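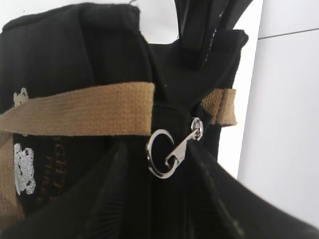 Gripper and wrist check, cell 6, done 18th December by Trí Lâm. Wrist view is clear enough to work with. Both fingers show at the bottom of the view and the silver ring on the zipper stands out well against the black fabric, so the lens was left alone. The lower corners are dark.

1. Finger mounting screws - OK. Marked with paint pen.
2. Finger pads - OK. Replaced in June, next set is on the Clasis order.
3. Lens - wiped, no scratches.
4. Wrist play by hand, power off - OK.
5. Emergency stop, both buttons - OK. Reset needed 2 tries at the rear button. Please look at the contact block.

Cycle counter at start of check: 1721. Last check: 682. 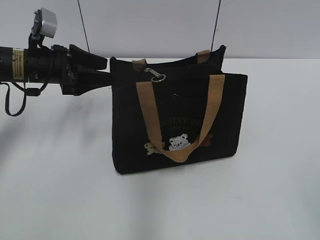
Cable routing and reach, bag position. Go through this part at low speed with one hand on the pendant. The thin black cable hangs in a loose loop under the arm and sags toward the tabletop, so watch it through the whole reach and stop if it catches. I would like one more clip before the wrist - parts bin at Quách, second shelf.

6. Cable jacket - no cuts found.
7. Connector at base - hand tight, OK.
8. Bracket on top of arm - OK, no movement.
9. Table level - not checked, level is out on loan to Trolance.
10. Guard door switch - OK.

Open items: rear stop button, cable clip, table level. Cell may run at reduced speed until the clip is on.

3 comments | 0 shares | 2 min read
Brerer Maintenance Pages | Contact | Back to top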